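We use cookies to remember your language and region. Accept | Settings

Trinura Arm Cell Set-Up Guide
Section 3: Working rules for sharp and bladed items

Read this section before the first powered run. It applies to every cell with a two-finger gripper on a Nieto mount.

1. Name one person per shift who may release the arm. Write the name on the cell card.

2. Set the arm to reduced speed. Set the grip force limit to 62 on the controller page and lock the page.

3. Check that knife blades are fully retracted. Leave scissors fastened to their backing card.

4. Place bladed items inside the basket or on the pegboard, never on the rim.

CAUTION: Do not hand a bladed item to the gripper. Put it down, step out of the cell, then start the pick.

5. Run the pick once with the hold-to-run button. Let go if the item turns in the fingers.

NOTE: A basket handle left upright can catch the upper finger. Move it clear of the approach path before you teach the point.

6. If an item drops, press stop and wait for the amber light. Only then reach in.

7. Log every drop under code 828, even if nothing was damaged.

Finger pads wear faster on hard plastic handles. Replace the pads after 3,084 cycles, or sooner if they look shiny.

Related
Section 2: Mounting the gripper
Section 4: Teaching points with Flostuneo
Arkach pad replacement sheet

Comments (2)

Rocío Escobar: Step 6 should say the light has to be steady. Ours blinks first.

benchtwo: Does the force limit stay locked after a restart? Ours went back to default in April.

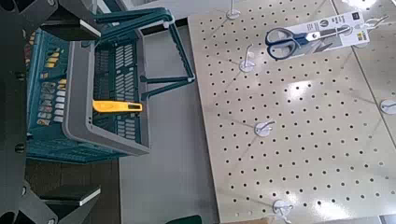 Rocío Escobar: It stays if you save the page before you lock it. Lock first and the old value comes back.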